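Redora Valley Walk

Categories: Group travel | Spiritual journeys | Walking routes

The Redora Valley Walk is a guided group trek, mostly for women, held every August in the high country above the town of Drimach. Part retreat, part plain hard walking. It runs eleven days and finishes at Lake Hosoda, where groups camp by the shore for the last two nights.

Background

Began as a one-off trip for a book club. Word got around, a second group went the next year, and it's been on the calendar ever since apart from two seasons lost to washed-out roads. Early groups had no set route and slept in farm sheds. The present route dates from the building of the Drimach footbridge, which cut out a long detour by truck.

Route

The track is 104 kilometres end to end. Older guidebooks give 100, which leaves out the side trip to the hot springs. Highest point is Flustonero Pass, 3,116 metres on the newer survey. The painted sign at the top still says 3,106 and walkers like to have thier photo taken with it.

Day one is short. Days four and five are the steep ones. Mules carry the tents and food, walkers carry water and a day bag.

Customs

- Silence is kept from first light until breakfast.
- Each walker picks up a stone at Drimach and leaves it at the pass. Some write a word on it first.
- The evening circle. Everyone gets a turn to speak, or can pass. Local healers join on two of the nights and lead a smoke blessing for those who want it.
- No phones at the lake, a rule brought in after complaints and not always followed.
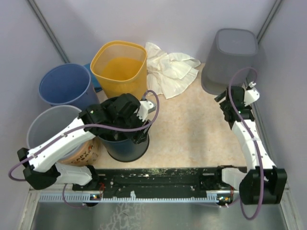 In writing

The walk turns up in several memoirs and at least one novel, mostly self-published. Common themes are divorce, grief, leaving a job, and sore feet. A newsletter, the Hosoda Letter, prints poems and journal peices by past walkers.

Comments

marg_in_the_hills: Did this at 61. Cried at the pass, cried again in the hot springs. Would go back tomorrow.

Tenpegs: Article should say how cold the lake nights get. Take a proper sleeping bag!!

quietwren: is the sign really still wrong? it was wrong when my mum went

marg_in_the_hills: Still wrong, love. I've got the photo.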